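Marberg Outdoor Fitness Park: summer notices from the park office

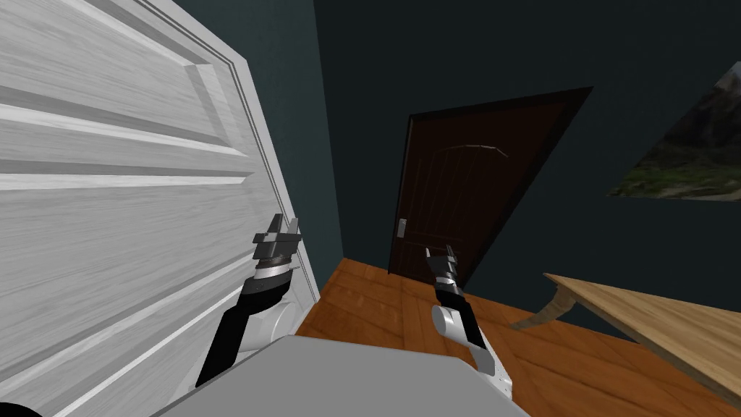 Tadton, 5 Jul 2024

1/ The Marberg outdoor fitness park is open for the summer season. The balance rail and both sets of low bars are available from 6 a.m. until dusk. No booking is required.

2/ The rope climb remains closed. Forkier, our equipment contractor, is replacing the upper fittings, and an 11-foot area beneath it is fenced. Please stay outside the fence.

3/ The Ogunleye Handstand Meet returns later this month, with 103 athletes entered. Registration is now closed. Spectators are welcome on the grass bank on the north side.

4/ Tumbling from the seating is not permitted at any time. Athletes who wish to practice flips should use the marked landing pit, with no more than 2 people in the pit at once.

5/ Chalk is allowed on the bars only. Please brush the bars clean before you leave. Glass containers are not allowed on the sand.

6/ Questions about group training permits may be sent to the park office in Tadton. Replies to this thread are not monitored.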